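Home | News | Rules & Guidance | Members | Back issues

Filed under: Safe Working, Cells and Cobots

Sim first, then the cell. New house rules from Thursday

Quick one this month, the print deadline moved again. The long-promised rewrite of the Clukia cell rules is finished and goes live on Thursday. It covers both sites, Witmont and the Qian line, and replaces the old sheet, the yellow laminated one, which can go in the bin. Please do actually bin it. Two versions on one wall is how we got the muddle last December.

Main change: no new pick or place routine goes on a real arm until it has been run in the Cloter model and signed off. Applies to small edits too. Moved a bin? New routine. Changed a fingertip? New routine. Speed tweak of a few percent, same again, sorry.

How many runs? 100 clean ones in the model, one after the other, no resets in between. If it fails at run 99 you start over. The old rule said "a reasonable number", which people read in all sorts of ways. For anything that shares floor space with people it goes up to 120, and the extra ones have to be done with the parts shifted about on purpose.

The model has to match the cell. Sounds obvious, wasn't being done. We went through the Witmont logs and found 1,573 sim runs against a bench layout that had been changed since. Useless, the lot. So from now on whoever moves anything on the bench updates the model the same day and puts their initials in the log. Bins, boxes, racks, stops, the base plate. Tape marks on the table don't count as a record.

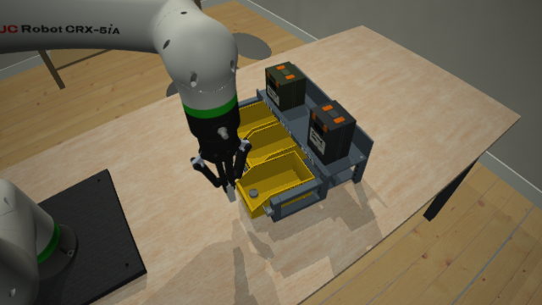
Clearance is the other big one, and the bit most of you wrote in about. New minimum applies to the whole hand, fingers open, at every point of the move, and not only where it stops. People check the tip and forget the knuckle. With a fingertip pointing down close to the tabletop right next to a yellow bin, as it is on the rack here, you want the gap to the bin side and the gap to the table both written down, and the knuckle and link checked against the bins further along too. Neighbouring bins are obstacles even when the job doesn't touch them. So are the boxes on the other shelf. Put all of it in the collision list, yes even the bits you think the arm can't reach.

Bins with a single part in are to be treated as a seperate case from full ones. Different approach height, different grip check, own line on the form. Small round parts especially. They roll, and the model doesn't always roll them the way the real ones do, so first real picks of anything round are at reduced speed whatever the sim said.

Sign off. Takes 2 people, one who wrote the routine and one who didn't. Second person watches a full run in the model from more than one viewpoint. Looking at it from above only is not a check, you lose all the heights. They also read the collision list out loud against the bench. Feels daft, takes five minutes, please do it.

First go on the real arm: reduced speed, hand on the stop, everybody else outside the line. Keep it slow until the second signatory is happy. If the real move looks different from the model in any way, stop, and write down what was different before you fix it. We keep losing that bit becuase somebody nudges the rack and carries on.

Couple of things that haven't changed. The written risk assessment for the cell still stands on its own and a good sim run doesn't replace any of it. Stop buttons still tested at the start of each shift. Guards back on before lunch, not after.

Existing routines: no need to redo the lot. They carry over until the next time someone edits them, then the new rules apply in full. Qian has a few oldies with no model at all, those need one building before any change is made, so shout early if yours is on the list.

Forms are in the usual folder, new ones have the green header. Questions to the newsletter inbox and I'll pass them on. Next issue: gripper pad wear and when to swap them, plus the labelling rules if there's room.

Previous item | Next item | Back to top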